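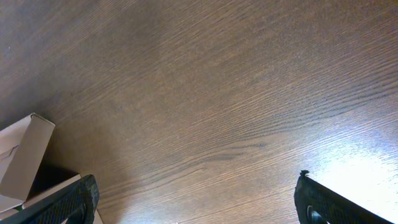 Can the machine clear the table yet?
Notes for my talk, May
By Kazuhiro Kikuchi

Good morning, and thank you for staying after the coffee. Please forgive me if I look at my paper. English is my third language and I prefer to be exact.

My title is a question, and I will give the answer first so that you can relax. The answer is: some tables, on some days, with a person near. I want to spend my time on the word "some".

(Wait for people at the back to sit.)

I work at Virkari, in the small group for household and packing tasks. Before that I spent six years in a repair shop for kitchen appliances, so I have opinions about work done with the hands. When I visit my sister, I see her put the things from the dinner table into a box before her children do their homework. It takes her less than a minute, and during this minute she is also speaking on the telephone. I do not know any machine that can do this in her house. I know several that can do it in our room.

First point – the box.

People ask me always about grasping. They want to know if the fingers can hold an egg. It is a fair question, but in our work the box gives us more trouble than the egg. A cardboard box has flaps. A flap can stand up, lean, or fall inside. The arm must pass over it or beside it. If a finger touches the flap, the flap moves and maybe the whole box moves also, and the program still believes in the old position. A person feels this in the wrist and corrects without thinking.

In our first long trial we asked for 800 transfers from table to box. I will not show you the full chart. The failures I want you to remember are the ones at the end of the movement, when the object was already held well and then was dropped on the edge of the cardboard. We had put all our effort in the beginning of the movement. That was our mistake and I say it openly.

(Do not tell the story of the soup ladle here. It is too long.)

Second point – the table.

Wood is beautiful and difficult. The grain makes lines, and lines look like edges to a vision system which was trained on plain surfaces. Then there is the light. Near a window, a polished table has a white patch where the color is almost lost, and at the other side it is dark brown. A gray spoon in this white patch is hard to find, for the camera and a little bit for me too. At ten in the morning our success was good. At four in the afternoon, same table, same objects, it was worse, and we needed two weeks to believe that the reason was the sun.

My colleague Rosalía Campos solved part of this in a simple way. She asked the arm to look two times, from two heights, before it decides. It is slower. I was against it because of the time, and I was wrong.

Third point – when is it finished?

For a person, an empty table is clearly finished. For the machine this is a decision, and it can be mistaken in both directions. It can stop while one small thing is still in the glare. Or it can try to pick up a dark oval in the wood, which is only a figure of the grain. We have seen both. The second makes visitors laugh, but the first is the more serious one in a shop, where the missing part should go to the customer.

Now the shop floor, shortly.

At Ikstead they pack small orders, and we ran a station there for ten weeks. The boxes were all one size, the flaps were folded back by a person, and the lamp was fixed. In these conditions I can say yes, the machine does the chore. The workers at this station gave me the best advice: paint the table with matte gray. We did it, and it helped more than our last software version. I do not know if I should be proud.

At home you cannot ask the family to paint the table. This is for me the real distance between the shop and the kitchen.

What I would buy today, if you ask me: for a packing bench, yes, with a person who watches and is paid properly for watching. For the kitchen, I would wait. I do not want to give a year.

(If there is time: the 50 spoons test. If not, go to thanks.)

Thanks to Rosalía, who corrected my notes and did not agree with my third point. She thinks that "finished" is easier than I say. She is in the second row, please ask her.

Questions. Repeat each question in the microphone before answering.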